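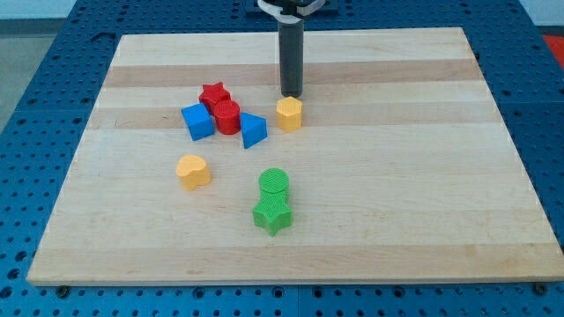

The Shape Drawer: a gallery

Every household that has ever contained a toddler also contains a drawer of orphaned blocks. Ours came from four sets, none of them complete, and one sorting box whose lid went missing in February and is presumed to be living a better life. I have been getting them out a few at a time to see which deserve to stay. Standards are low but they exist.

The yellow hexagon
A hexagonal prism, and the diva of the collection. Stands upright on the board with great dignity. It fits the hexagonal hole in the Pridmont sorter and, if you are four and determined, the round one too. Keep.

The red star
Five points, quite short, and happiest at the back of a group where it can peer over everyone else. It is also the block most often met by a bare foot at six in the morning. I have made my peace with this. My heel has not.

The red cylinder
Flat on top, with a faint texture moulded into the face that I had never noticed until I started this ridiculous project. It has served as a cake, a drum, a tin of beans and a hat for a plastic cow. Probably the hardest worker in the drawer.

The blue cube
What is there to say about a cube? It sat a little askew next to the cylinder and I left it that way, having spent long enough that afternoon lining up toys for my own benefit. I believe it came with the Cimari set, which promised 48 pieces and now has rather fewer.

The blue triangle
A triangular prism, if we are being proper. Officially a roof. In practice a wedge of cheese, a doorstop for the doll's house and, briefly, a shark. Blue on either side of red looks smarter than I expected, so these three may be allowed to share a bag.

The board
Long strips of pale wood, mostly cream, with a darker tan band towards the back that I have grown fond of. I was told it was maple by the man at the Shukla salvage yard, who would also have told me it was oak if I'd asked nicely. Anything you put on it looks like it belongs in a shop charging too much.

The table
Blue, with neat rows of round holes all over it. Excellent for clamping things down. Less excellent for small beads, as we discovered with a Sekum craft kit of 275, a good many of which are still in residence somewhere underneath.

Still to come: the green arch, the thing that may be half a bridge, and a wooden egg that belongs to no set I have ever owned. If you recognise the egg, please come and get it.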